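Questions from staff about the room robots at Stiltport
Updated Sat 18 September

Many colleagues in housekeeping have asked what will change when the robots start on the second floor. I have collected the questions from the floor meetings and answer them as well as I can.
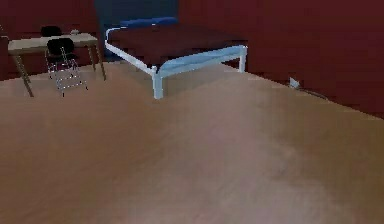 When do the robots start?
The first 2 machines from Parner begin in December, in the staff residence only. The guest building is not decided yet.

What work will they do?
They clean the floor and they bring linen to the room door. Making the bed, wiping the desk and checking the bathroom stay with us. The supplier has shown us bed making in simulation, but it is not part of our contract.

Why do they practice in simulated rooms first?
A bedroom is harder than a corridor. There is a bed on legs, there are chairs which people leave in different places, and there can be a cable along the wall. In the simulation the robot can meet these things many times and no furniture is damaged.

Will somebody lose the job?
No contract ends because of this project. The residence has 218 rooms and we have had open positions for a long time. What changes is the order of the day: the robot takes the floors in the morning, and the team comes after it.

Do I have to prepare the room?
Please take bags, shoes and towels from the floor. A chair can stay where it is. Cables from phone chargers should be lifted up and put on the desk.

How long does the robot need for one room?
We plan with 10 minutes for an empty room. If it needs longer, you don't have to wait, go to the next room and come back.

Is my speed measured?
The robot saves its own route and its own stops. It does not save names or times of workers. This was asked by the works council and it is written in the agreement.

What is Macapagal?
It is the name of the program on the tablet. There you see which rooms are finished and which rooms the robot has skipped. It replaces the paper list, but until the end of the trial we keep both.

Do we get training?
Yes, 60 minutes in paid time, in small groups. The night shift has its own group. You learn to stop the machine, to move it by hand and to report a fault.

What if it is stuck under a bed?
Press the red button on the top, pull it out slowly and write the room number in the tablet. Please do not lift the bed alone.

Can I refuse to work with it?
Talk first with your shift leader. During the trial nobody is put on the robot floor against their wish.

Who can I ask?
Nelly Ríos, housekeeping office, every morning before the shift. You can also leave a note in the box next to the linen store.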